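Hand Tools and Maintenance > Loose ferrules on painted hand trowels

11 replies

cold_frame_23
Original post

I look after the small tools for a community plot and I have a recurring fault I would like to fix properly. The trowels are the cheap painted kind: steel blade, short metal ferrule, wooden handle with a hanging hole drilled near the end. After one season the blade starts to rotate in the handle. By the second season it pulls out.

So far I have tried wood glue (failed in May), a wedge cut from a matchstick (failed sooner) and soaking the handle in water overnight, which tightened everything up until it dried. The tangs are plain round rod with no pin through the ferrule.

Is there a repair that lasts, or should I stop spending evenings on this and buy one-piece tools?

tangandsocket

Soaking makes it worse. The wood swells against the ferrule, the fibers crush, and when it dries the hole is larger than when you started. Don't do that again.

Pull the blade, scrape the rust off the tang with coarse paper, rough it up crosswise, clean out the hole and set it with slow two-part epoxy. Stand it blade up in a vise until the next day. Five-minute epoxy is too brittle for something that gets levered against roots.

P. Ollerby

Agree on slow epoxy, but it won't hold alone on a round tang. Pin it. Drill through ferrule, wood and tang in one pass with a 3 mm bit, drive in a piece of steel rod, peen both ends lightly. I have Cabral trowels done this way that have outlived two sets of handles.

tangandsocket

Drilling a 3 mm hole through a thin tang takes away most of the tang. I've seen them snap exactly at the pin. File two flats on it instead, so the epoxy has something to key against.

P. Ollerby

Depends on the tang. Measure it first. Anything 8 mm or over takes a 3 mm pin without trouble. Below that I would go with the flats.

cold_frame_23
Original post

Calipers say 6 mm on the one I have out. Flats, then. Does linseed oil on the handle interfere with the epoxy?

tangandsocket

Yes. Glue first, oil after it has cured. Keep the oil out of the hole.

rowcover

Different view. These tools cost 4 dollars each. A tube of decent epoxy costs more than that. Unless you have a whole rack of them, the repair makes no sense. I switched the plot to the one-piece Nerex aluminum trowels and have had no failures.

P. Ollerby

One-piece aluminum bends in clay, and it leaves gray marks on your hands. They suit potting mix and not much else. One tube of epoxy does a dozen tangs, so the cost argument only works if you fix a single tool and throw the rest of the tube away.

rowcover

I garden in sand. Fair point about clay.

cold_frame_23
Original post

Clay here, so aluminum is out. There are 50 members and most of them use the shared tools, which is why I'd like one method I can repeat.

Can I also ask about blade shape? My assumption is that the narrow ones fail first, since people use them to pry. I would like to know before I order replacements from Cova or Ollitz, who both sell the painted sets. 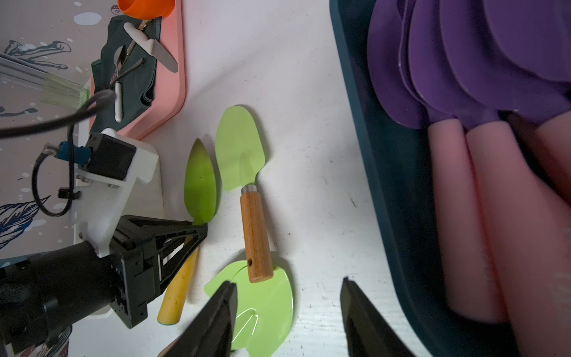

Posted by Gervasio Paredes | 2020-09-30 | Member, Tools section

On the shape question, look at the three lime-green ones on the white tabletop. The center trowel has the general-purpose blade, a rounded scoop brought to a point, and the short ferrule this thread is about. The one to the left is narrower, with a long pointed blade. The third has a wide, flared blade with faint lines embossed in it.

My experience with these shapes in heavy soil:

Narrow: fails first, as you assumed. The point goes in deep, then someone leans on the handle, and the load all ends up at the joint. Do the flats and epoxy on these before they come loose.

General-purpose: fails by rotation. It gets twisted to cut a planting hole. Flats matter more than depth of glue here.

Wide: rarely fails at the joint. It moves loose material and nobody pries with it. Leave it alone until it rattles.

Check the hanging hole as well. The center handle has a small one near its lower end. Raw end grain inside that hole takes up water, and I get splits starting there. A drop of thin varnish on a pipe cleaner seals it.

tangandsocket

Good point on the hanging hole. I'd use oil in it over varnish. Varnish cracks where the cord rubs.

Gervasio Paredes

Oil needs redoing each winter. If you will do that, use oil. On shared tools I assume I won't get around to it.

rowcover

Would you bother repairing the wide ones at all, at that price?

Gervasio Paredes

Yes, if the handle is sound. The tube is open anyway.

cold_frame_23
Original post

Thanks, all. Plan is two flats filed on each tang, slow epoxy, a day in the vise, then oil on the handles and varnish in the hanging holes. Narrow ones first. I'll leave P. Ollerby's pin for anything thick enough to take it.

P. Ollerby

Bevel the mouth of the hole slightly before you glue, so a fillet forms at the ferrule. It keeps water from running down the tang. Wipe off the excess with alcohol before it gels.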